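THE LAST HONEST ROOT BEER. By Holger Westerberg. 30 December 2021

THE FIRST THING Prasert Nilsuwan wants you to know is that he does not care for root beer. He drinks coffee, black, from a mug with a chipped rim, and he has made root beer in the town of Stondton for 30 years. "My wife's uncle left me the kettle," he says. "If he'd left me a boat I suppose I'd fish."

The company is called Limsakul, after the uncle, and it occupies a former tire shop two blocks from the river. You can still read the prices for whitewalls on the back wall. The product comes in one flavor and one size. There was briefly a vanilla version, which Nilsuwan describes as a bad June.

I grew up on the stuff, so I came prepared to be sentimental, and was given very little help. Small soda makers are supposed to be having a moment. Their labels have woodcuts of bears on them. Limsakul's label has the word LIMSAKUL and a phone number, and the phone number is wrong. It belonged to the tire shop.

What people drive out for is the taste, which starts like licorice, takes a turn through wintergreen and ends up somewhere near a hardware store. Montri Saithong, who runs the lunch counter across the street, keeps it in the cooler next to the national brands and sells it mostly to men over sixty and to children on a dare. He once tried to talk Nilsuwan into less wintergreen. They didn't speak until spring.

The trouble, when it came, was glass. Limsakul used returnables for most of its life, and the returnables kept not returning. They went off to college as candle holders. They went to weddings with a single daisy in them. A supplier called Westalis offered plastic, at a price Nilsuwan admits was very good, and he had 8 cases of samples delivered so he could be seen to consider it. The samples are still in the hallway, holding up a fan.

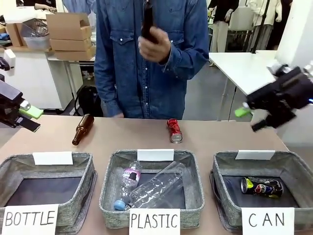 He raised the deposit instead. It went from a dime to 2 dollars overnight, and the effect on Stondton was roughly that of a gold strike. Basements were emptied. A retired mail carrier, Chalerm Ongart, brought in 101 bottles in the trunk of a sedan and asked to be paid in cash, having paid a dime each for them during several earlier administrations. Nilsuwan paid him. He still brings it up.

"I did the arithmetic later," he says. "You should do it before."

The deposit has since settled at fifty cents, and the bottles come back in decent numbers, some with wax in them. There is talk of his nephew Ekkachai Meesuk taking over. Meesuk is thirty-four, likes root beer very much and has ideas about a website. His uncle regards the first of these as the bigger problem.

When I left, Nilsuwan charged me for the two bottles I was carrying, plus deposit, and asked when I'd be bringing them back.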